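The Brown Tray

Gunnel Engström had rented out the upstairs apartment on Denine Street for eleven years, and she had never once gone up there without knocking. She knocked now, out of habit, and then used her key.

The lease had ended at noon. The tenant, a young man who worked nights at the Solberg bakery, had left his forwarding address on an envelope by the door, along with both keys and the little brass one for the mailbox. He had vacuumed. He had wiped down the stove. She opened the oven and it was clean in there too, cleaner than her own.

She had a form to fill out, one page, front and back. It came from the rental office in Istmont, and she had been using copies of copies for so long that the lines had gone gray. Kitchen, bathroom, main room, closet. Good, fair, poor. She went around with a pen and wrote good next to almost everything. The bathroom fan rattled, but it had rattled when he moved in.

The dishes were the last thing. She rented the place with dishes because her sister had once told her that people liked that, and because after their mother died there had been more dishes in the family than anyone could use. Her sister took the good set with the gold edge. Gunnel took the everyday things, the colored ones, and put them upstairs where they would at least be eaten from.

She expected to find them in the cupboard over the sink. The cupboard held the two saucepans, the colander and a box of salt. She stood there with her hand on the door for a while. Then she turned around and saw that he had left them out on the table by the window, on the brown tray.

She had walked past them twice.

The upside-down bowls were what stopped her. Her mother had always set bowls like that, rims down, whether they were wet or dry, so that no dust would get in and no moth would land in the soup. It had been a rule in the house, along with shoes on the mat and no reading at the table. Gunnel had never told the tenant about it. She had hardly told him anything except where the fuse box was.

She pulled out the chair and sat down with the form on her knee.

The pink bowl had been hers. The blue one had been her sister's. They had fought about it anyway, as if there had been any question. In the mornings their mother put out oatmeal, and if she was tired and gave the pink bowl to the wrong girl, nothing could be done until the bowls had been switched, oatmeal and all. Their father thought this was ridiculous. He ate his own breakfast off the yellow plate, two slices of bread and a boiled egg, and he would eat off anything, he said, he would eat off a shovel. But when the yellow plate was in the sink he went and washed it before he sat down. Gunnel had noticed that when she was seven or so and had kept it to herself.

The chopsticks came later. Her parents had gone on one real trip in their lives, a bus tour to the coast that ended with two nights in Skurnevier, and there they had eaten at a restaurant where you got to keep the chopsticks. Her father carried them home in his inside pocket. He practiced on peas. He never got any good at it, and for one whole February he was late for work because he insisted on finishing his breakfast that way, chasing egg around the plate while the bus went by outside.

She looked at the form. There was a line for kitchenware, and beside it a space for the number of pieces missing or broken. She could not remember how many there had been to start with. There must have been a list. She thought there had been 90 pieces in all when they divided up their mother's kitchen, counting forks, and her sister had written everything down in two columns on the back of a calendar page. That page was long gone. What she had put upstairs was a small part of it, and tenants before this one had broken some and taken some. One of them had left a soup ladle that nobody had ever claimed.

She wrote a zero in the space.

Her phone rang while she was doing it. It was her sister, who called most days at that hour.

"Are you up there?" her sister said.

"I'm up here."

"Is it bad?"

"No, it's fine. He vacuumed."

"They always leave something. What did he leave?"

"An envelope," Gunnel said. "Do you want your blue bowl?"

There was a silence on the line, and then the sound of a faucet being shut off. Her sister never sat down to talk. She cooked or folded things.

"I thought that one broke," her sister said.

"It didn't break."

"I'm sure it broke. I remember you telling me."

"That was the green one, the big one. The blue one's right where I can see it."

"Is mine chipped?"

Gunnel leaned forward and looked. She didn't pick it up. "I don't see a chip from where I'm sitting," she said.

"Well, what would I do with it? I've got cupboards full." The faucet went on again. "Is the pink one there too?"

"They're next to each other."

"Which one is closer to the window?"

"Oh, for heaven's sake," Gunnel said, and her sister laughed, and they talked for a few minutes about other things — her sister's knee, and the price of heating oil, and a cousin who had sold his boat for less than it was worth. When they hung up it was already getting darker in the kitchen.

She turned on the light over the stove and finished the form. She signed it and wrote the date in the box, October 4, 2020. The deposit was 257 dollars, an odd amount that went back to some arrangement her late husband had made with the very first tenant and that she had never gotten around to changing. The young man would get all of it back. She put the form in the envelope with the keys.

Then she looked at the tray once more before she moved anything.
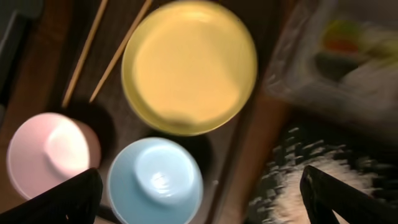
Downstairs

It took her two trips. She carried the tray down first, slowly, with her elbow against the wall where the banister was loose, and set it on her own kitchen table. Then she went back up for her glasses and the pen.

The new tenant was coming in 10 days. She was a nurse, with a boy in second grade, and she had asked on the phone whether the apartment had dishes. Gunnel had said that it did. Now she would have to buy some. There was a hardware store on the way to Istmont that had plain white ones in a box, four of everything, and she decided she would drive out there in the morning before it got busy. A boy that age would drop things. It was better if they were things from a box.

She lifted the yellow plate and held it under the lamp, then got a cloth and rubbed the middle of it, and turned it over and rubbed the back as well. She washed the bowls even though they looked clean. She washed the chopsticks and laid them on a towel. The tray she only wiped. It had been in the house longer than she had, and she had been told as a child never to put it in water.

There wasn't much room in her cupboard. She took out a stack of plastic containers, most of them without lids, and put them by the back door to go out with the trash. That made a space on the second shelf. She put the plate in first and then the pink bowl, rim down.

The blue bowl she kept out. She found a shoebox in the hall closet and some newspaper, and she wrapped the bowl in four sheets and packed more paper around it until it didn't move when she shook the box. She wrote her sister's address on the lid. Her handwriting went downhill at the end, as it always had.

She had no tape. She looked in the drawer by the phone and in the drawer under that, and then remembered there was a roll upstairs, on the hook inside the closet, where she had left it for the tenants to use.

She put her shoes back on and went up. At the door she knocked, and waited, and got out her key.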